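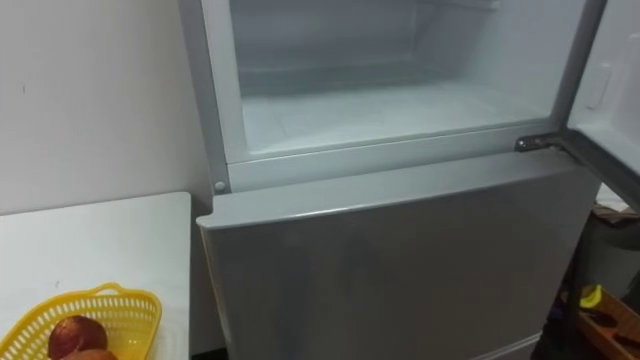 Kitchen station check, bay 13: fridge, table and robot work area

Site: Pronska, staff kitchen and test pantry
Check done: October, before the early shift
Done with: the Zollberg arm switched off at the wall panel

1. Freezer compartment empty before a loading run
OK. Clear right to the back wall, no trays or boxes left inside. The arm places by stored position, so one forgotten tub can spoil a whole run. Great to see this done without a reminder on the board.

2. Freezer door opens well past the shelf opening
OK. Please keep opening it right out, as far as it will go without forcing. The arm needs the room and so do your elbows.

3. Hinge and bolt between the two doors
Looked at, no action. This door gets far more use than it did when we loaded by hand, so the hinge stays on the monthly list. If the door starts to drop, tell the shift lead and don't tighten it yourself.

4. Lower door shut while the freezer is being loaded
OK. One door at a time, for people and for the arm.

5. Table beside the fridge
OK. Fruit basket is at the near corner, which suits whoever is picking by hand. One small dark speck on the top, wipe at next clean.

6. Floor and surfaces on the hinge side
COMMENT. Wooden crate down beside the fridge, a brown item lying on the surface above it, and more clutter behind in the shadow. It's dim in there too. Clear before the next run and ask for a lamp. This is the side people step into when the arm pauses, and we want a clean way in and out.

7. Stop button reachable from both sides of the table
OK. Pressed from each side, arm stayed off until reset. Reset takes 20 seconds, so wait for the green light.

8. Lifting
Much better! Before the arm came we carried 900 packs a week from trolley to freezer, nearly all of it bending and twisting. Now the arm does the placing and we do the sorting, checking and fetching. Several of the team say their backs feel the difference by the end of a shift. Trolley loads still need two people.

9. Cold exposure
OK. Gloves still needed for hand checks, even short ones. Spare pairs are in the Ní Mhurchú cabinet, second drawer.

10. Training
PART DONE. Day shift have all had a go at stopping, resetting and calling for help. Evening shift still to do. Do ask for a turn at teaching the arm a new shelf position, it's good fun and the people who used to load by hand are the best at it.

11. Control tablet
OK. Virus scan up to date. Fault line is extension 2644, sticker replaced on the back of the tablet.

Open items: 5 (wipe), 6 (clear and lamp), 10 (evening shift)
Next check: same list, with item 6 looked at first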